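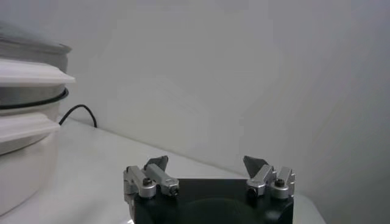
Figure 2. Wrist camera view with the fingers open. The stacked white appliance is at the left, with a thin black cable behind it; the wall fills most of the upper part.

Haris Ivanov, Mehrangiz Safavi, Eero Hyvönen
August

4.2 Masking the gripper and handling plain background

The wrist camera always sees the gripper, and this is both useful and harmful for the pose tracker. The fingers move with the camera, so every feature point found on them says that the camera stands still. In our first version of Rument these points were treated in the same way as all other points. When the rest of the view had little texture, as with the pale wall and tabletop in Figure 2, the points on the metal links won the vote and the estimated motion went to zero, although the arm was moving.

A fixed mask was the first remedy we tried. It was drawn by hand for the closed gripper and then made wider until it also covered the open one. This removed the false points, but it also removed the gap between the two fingertips, and the gap is the part of the view that matters most during an approach. We therefore changed to a mask which depends on the finger opening. The opening is read from the gripper driver, and the mask is taken from a table of 100 stored outlines, with linear blending between neighbours. The outlines were produced from the CAD model and corrected by Devendra Bhatia for the lens of our camera.

The second difficulty is the background itself. After masking, a view of this type leaves very few good places for tracking. The edge between table and wall is long and clear, but a straight edge fixes the motion only across its direction and not along it. The rims and the dark ring of the appliance are better, yet they lie close to the image border and are lost after a small rotation of the wrist. Soft shadows on the wall also give weak responses, and we found that these should be refused completely — they change when the arm itself passes before the lamp.

For this reason the tracker computes, in each cycle, the smallest eigenvalue of the information matrix built from the unmasked points and edges. If the value is under a threshold, the visual update is applied only in the directions that are well observed. The other directions are taken from the joint encoders. We prefer this partial update to a full switch between the two sources, as the switch caused a visible jerk in the commanded velocity of Umorine, our motion controller.

We tested the method on 249 approach motions recorded on the bench in Zerkcombe. With the fixed mask, the tracker lost the target in many of the motions that began near a plain wall. With the variable mask and the partial update, most of these were completed. The remaining failures share one cause: the finger opening arrives late from the driver, so that the mask is behind the real fingers while they close quickly. A time stamp at the driver side would solve this, and Gorazd Spahić is preparing it for the next release.

Correspondence: Haris Ivanov, Paredes Laboratory, Zerkcombe | © The authors | Back to top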